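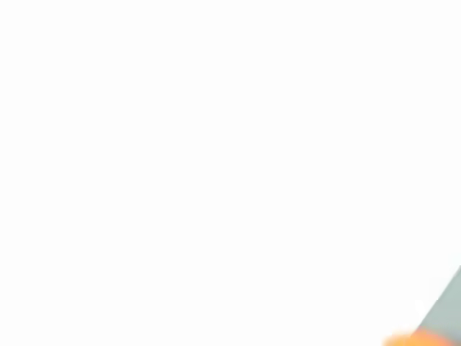

Gladys Simiyu thinks the molds are going into use too early and that the soft patches on the bowl mold are a drying problem. Her note in the margin of the last entry says the mix was fine, the shelf was wrong, and would I please weigh the thing before arguing. I had put the patches down to a thin mix. Weighed it. Results below.

Sunday, September 18, 2022
Plaster molds, slip casting. Bowl mold no. 4 and the two-part jug.

Mix, bowl mold
Water 1,000 g, from the tap, left standing overnight in the covered bucket. Plaster 1,457 g, Trutden pottery grade, from the bag opened in January. That gives a consistency of 68.6 (parts water to 100 plaster by weight). The bag says 70. The difference is from the scoop, not intended. Plaster was sieved into the water, soaked two minutes without touching, then mixed by hand for three minutes and poured when a finger drawn across the surface left a trace that closed slowly. Set was normal. It got warm, cooled, and came away from the model with no sticking except at one point on the rim where the soap was thin.

So the mix is slightly on the dense side. A dense mix gives a harder mold that draws water more slowly. It does not give soft patches. My thin-mix explanation is withdrawn.

Weights
Poured everything, scraped almost nothing. Weight after demolding was not written down (my fault, the page has the time but no number). Weight this morning, after a week on the lower shelf: 1,856 g.

Expected dry weight: plaster takes up 18.6 percent of its own weight as combined water when fully set. For 1,457 g of plaster that is 271 g, total 1,728 g. The mold is therefore carrying 128 g of free water, or a little more if any plaster was lost on the bucket wall. That is a wet mold. It feels cold against the cheek, which is the old test and agrees with the scale.

Gladys has the better of this one.

Where the water is
Not evenly spread. The side facing the room rings when tapped with a knuckle. The side that faced the wall gives a dull sound, and the soft patches are all on that side. The shelf board is solid there, so the base could not breathe either. Moved the mold onto three slats, rim up, a hand's width from the wall, and turned it half around. The jug halves were strapped together with the natch keys seated and put next to it. They should dry strapped — unstrapped halves can warp and then the seam leaks.

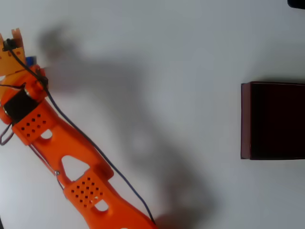

Drying plan is therefore slats, moving air, and a weighing every morning before anything else is done. Fan on low, not aimed straight at the plaster. No heat from the kiln side. The kiln room shelf is tempting but plaster starts giving up its combined water well below the temperature people expect, and a mold that has been calcined goes powdery at the edges and marks every cast after that. We lost the old soap dish mold that way and it still turns up as white specks in the reclaim.

Stop point: two morning weights the same within a gram. Not before. If the weight settles well above 1,728 g, then the plaster weight or the water weight was wrong and the whole calculation goes in the bin.

Slip
Durklow earthenware casting slip, the white. Stirred, sieved, tested. Sample for the pint weight was taken from the middle of the bucket after stirring, since the bottom had settled hard. Came out within the supplier's range. Viscosity was too high on the first reading and dropped after stirring, so most of it was thixotropy from standing. Added a few drops of deflocculant anyway and then regretted it, because the second reading after a rest was already good. Do not add more. Over-deflocculated slip casts brittle and sticks in the mold, and there is no simple way back apart from adding more untreated slip.

Made one trial cast in the small test cup mold, which is dry. Poured 300 g of slip, drained at twelve minutes. Wall looked even by eye, thicker at the foot as usual. Released in under an hour with no help. That rules out the slip as the reason for the sticking in the bowl mold last time. The bowl cast stuck on exactly the wall side, and a wet area in the mold cannot pull water from the cast, so the clay there stays soft while the rest shrinks away from it. The tear ran along the border between the two. Everything fits.

Soap
The thin point on the rim is a separate fault. Three coats of mold soap were applied to the model, each wiped back with a damp sponge, but the sponge was rinsed in the same bowl throughout and by the third coat the water was dirty. Change the water between coats. The Rurkus soap foams more than the old one and the foam hides missed areas, so wipe, wait, look along the surface against the window, then coat again.

Bag storage
The open Trutden bag is still usable. Checked a small mix in a cup: set in normal time, no lumps. It was folded over and clipped but stood directly on concrete. Now in the lidded tub. Plaster that has taken up damp sets fast and weak, and the first sign is usually small hard crumbs in the sieve. There were none today. Rweyemamu can supply the same grade in smaller bags at a higher price per pound. Worth it if we go on pouring only one or two molds a month.

Open points
Weigh right after demolding, in pencil, on the mold itself as well as in the book. The pencil mark survives casting if it is on the outside.
Slats for the whole lower shelf. There is enough offcut for half of it.
Jug: spare at the top is too shallow, slip level drops below the rim during casting and has to be topped up twice. Carve it deeper once dry, not now — the wet plaster smears instead of cutting.
Repeat the bowl cast when the weight is constant, same slip, same drain time, and compare the release on both sides.
Gladys to check my 18.6 against her own table.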